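# Tide Table

The Skenness gauge is a steel pipe bolted to the north face of the old ferry pier. Inside the pipe is a float. The float hangs from a wire, the wire runs over a wheel, and the wheel moves a pen across a paper drum at a rate of one turn per day.
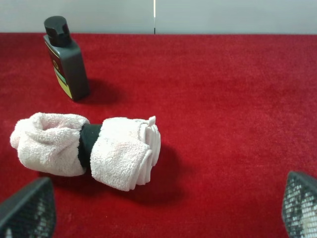
My contract with the harbor office was to read the drum every morning at 6:40, write the high and low water in the book, and change the paper. The contract ran for one year and paid 400 a month, with the use of the room over the winch shed. The room had a stove, a bed and a window that faced the wrong way for the pier.

The book went back a long time. The reader before me had used a hard pencil and pressed lightly. The one before that had used blue ink, and had drawn a short line under each full moon. I used the pencil that was in the drawer.

Predicted heights came from a printed table. The office bought it each year from Joubert, who also did the tables for Pomell and the two river ports. My job didn't require me to compare the table with the drum. There was a column for it in the book, headed DIFF, and most readers had left it blank. I filled it in from the first week. The evenings were long and the arithmetic was simple.

In a normal month the difference is weather. Low pressure lets the water stand higher. A north wind holds it in the bay. If you write down the barometer and the wind beside the height, you can account for nearly all of it, and what remains looks like noise.

In March the remainder stopped looking like noise. Every high water was 4 centimeters above what it should have been after I had taken out the pressure and the wind. The lows were correct.

I checked the float for weed. I checked the wire for kinks and greased the wheel. I let down a weighted tape beside the pipe at the top of the tide, with a lantern, and read it three times. The tape agreed with the drum.

I wrote to the office. They replied that the gauge at Pomell showed nothing unusual, and that the pier at Skenness was old and might be settling. A settling pier would have raised the lows as well. I wrote back and said so. They replied that my observation had been noted.

Through April I stayed up for the night tides. The drum records them perfectly well without anyone there. I took a chair out and sat with my back to the pipe, where it was out of the wind. When the tide is making you can hear the float knock against the steel, slowly at first and then not at all, when the water has gone slack.

On the night of the largest spring tide I timed the slack. The table gave 19 minutes. I counted 50. For all of that time the surface beside the pier was level and didn't move in either direction, and the mooring lines hung down. Then the ebb started in the ordinary way.

I looked for this in the book. Slack water isn't recorded in it, but you can measure it off the old drum sheets, which were rolled in tubes under the bed. The flat part at the top of the curve had been getting longer for years. It was very gradual. On the sheets from the blue ink years it was a rounded peak. On mine it was nearly a shelf.

I redrew nine of the curves on one long strip and pinned it over the stove. Seen together they gave the impression of something being held up a little longer each time before it was put down.

The mail boat Vetar came in on the first of each month. Her skipper had kept his own log of the bar for most of his life. I asked whether he had noticed the slack getting longer, and he said yes, and that he had moved his sailing time back to allow for it. I asked when. He had to look it up. He'd moved it four times.

"Didn't you tell the office?"

"I told them the boat would be later," he said.

I sent the strip to Joubert with a covering letter that gave the method and the likely errors. The answer took until July. It was one page. They thanked me for the data, which would be considered in the preparation of future tables. A correction slip for Skenness was enclosed, to be pasted inside the front cover. It raised all high waters by 4 centimeters.

I pasted it in. After that the DIFF column was close to zero again, and the next reader, opening the book at that page, would see nothing wrong with it.

I rolled the strip and put it in a tube under the bed with the others. On the outside I wrote the dates it covered, and the word SLACK, in ink. Then I went out to change the paper. It was 6:40 and the water was up, and the float wasn't knocking.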